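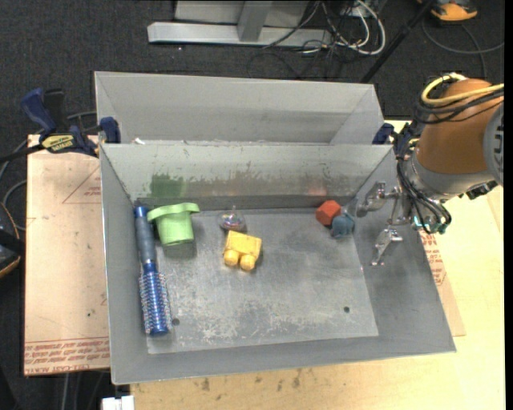

Search news, notices, events Enter keyword Search

Madine County to take hard plastic household items at three drop-off sites

June, 4:15 p.m.
By Madine Ledger staff

Residents of Madine County will be able to drop off toys, brushes, hangers, storage tubs and other hard plastic household goods for recycling starting next month, under a one-year trial approved by the county board.

The items have never been accepted in the blue curbside carts and will still not be. They will be taken only at the transfer station on Awwad Road, the Dritard public works yard and the north county drop-off lot next to the fairgrounds.

There is no charge for loads that fit in a car or the bed of a pickup. Larger loads will be charged at the regular bulk rate, and landlords and cleaning companies will need to call the solid waste office first.

The board voted 5 to 2 in favor. The two members who voted no said they supported the idea but wanted a firm price for the second year before agreeing to the first.

Ziritz, the company that hauls the county's curbside recycling, will empty the containers and truck the material to a plant out of state. The county will pay the company $157 for each ton it removes. Burying a ton of trash at the regional landfill now costs the county less than that, according to a staff report given to the board, but the landfill has told its customers to expect higher rates when their contracts come up for renewal.

The report said that hard plastic goods made up around 11 percent by weight of the bulky waste brought to the Awwad Road station during a check last fall. Much of it was outdoor furniture, laundry baskets and large toys. Staff members also found a lot of small items bagged up with ordinary trash, among them hairbrushes, toy cars, sand buckets, picture frames and kitchen tools.

Those small items cause trouble when they go in the blue carts. The sorting line that handles the county's recycling is set up for bottles, jugs, tubs and cans. A comb or a plastic shovel can slip through the screens and end up in a bale of paper, and the buyer may then turn down the bale or pay less for it. Items made of more than one material are harder still, and the plant does not want them mixed in with containers.

Under the trial, some mixed items will be accepted and some will not. A brush with bristles can go in whole. So can a toy with a few screws in it, or a bucket with a metal handle. Anything with a cord, a battery or a circuit board has to stay out, even when most of it is plastic. Battery toys can go to the electronics counter at Awwad Road if the batteries have been taken out and handed over separately.

The solid waste office released this list of what may be brought in:

Toys without batteries, including ride-on toys and playhouses that have been taken apart
Hairbrushes, combs and hangers
Buckets, bins, laundry baskets and storage tubs, with or without lids
Plastic lawn chairs and small tables
Plant pots larger than a coffee cup, emptied of soil
Plastic plates, cups and mixing bowls

The following will be turned away:

Garden hoses, tarps, pool liners and shower curtains
Foam of any kind
Anything that held motor oil, paint or pesticide
Car seats
Pipe and vinyl siding
Plastic bags and wrap, which should go back to the grocery store

Items should be clean enough to handle but do not have to be washed with soap. Stickers can stay on. Hair should be pulled out of brushes, and wet leaves and standing water should be dumped out of outdoor toys before they are loaded. Nothing should be left in a bag. Attendants will ask people to empty bags into the container and take them home.

Car seats were on an early version of the accepted list and were taken off after the plant said it could not deal with the straps and padding. The county is looking at a separate collection for them, but no date has been set.

Working toys and household goods in good shape may be placed on the reuse shelves at Awwad Road, as they are now. The shelves are open to anyone during station hours, and items left there for more than two weeks are cleared. Dritard does not have reuse shelves, and the public works yard is not planning to add them, the report said.

Several residents who spoke before the vote asked why the material could not be picked up at the curb. County staff said a second truck on each route would cost far more than the trial, and that lawn chairs and playhouses do not fit in the carts in any case. One speaker from the west side of the county said the closest of the three sites is a 20 mile drive from her home. The board asked staff to come back in the fall with a price for a container that could be moved from town to town on weekends.

Another speaker asked what the plastic is turned into. The report said the plant shreds it, separates it by type and sells it to companies that make pallets, drainage parts and plant pots. Some of what is sent will not be usable and will be thrown away at the other end. Ziritz will have to tell the county every three months how much that comes to, and the figures will be posted on the solid waste page along with the total tons collected.

The county can end the trial with 60 days' notice if too much of the material is rejected or if the cost goes over the amount set aside in the budget. If it goes well, staff could ask the board to make it permanent when the hauling contract is reviewed.

Drop-off hours will be the same as the regular hours at each site. The Awwad Road station and the Dritard yard open at 8 a.m. and stop taking loads at 3:30 p.m. The fairgrounds lot has shorter hours and will be closed during the county fair, when the space is used for parking. Proof of address is needed at all three sites. A driver's license or a utility bill will be accepted.

A printed copy of both lists will go out with the next water bill in Dritard. Residents elsewhere in the county can pick one up at the library or at the scale house on Awwad Road.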